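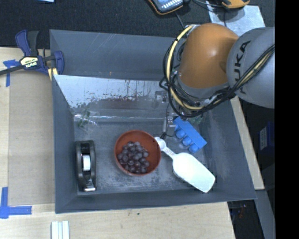

A round bowl and a white plastic scoop in a gray tray.

Drink recipes should be written in weight. Most are still written in ounces, dashes and splashes, and the last two are not units. When I tested the house list at Kidley last April, two bartenders made the same rum sour from the same card. One used 30 grams of lime juice. The other used 41, because the card said "juice of one lime."

Georges Mansour, who wrote that card, holds that a recipe is a starting point and the bartender's palate does the rest. This works for one drink at a quiet bar. It fails at 400 covers on a Saturday, when the palate in question has tasted nothing but crushed ice since six o'clock.

Syrup is the worst case. A cup of sugar varies with grain size and with how hard it was packed. Equal parts by volume and equal parts by weight give two different syrups, and few books state which one they mean. The Robles manual does, on page 711 of an otherwise padded volume.

The usual objection is speed. A scale is slow for single drinks, and I would keep the jigger on the rail. Batches, syrups and infusions are made in the afternoon, and a scale costs less than one spoiled batch of passion fruit puree. Print grams first and put ounces in parentheses.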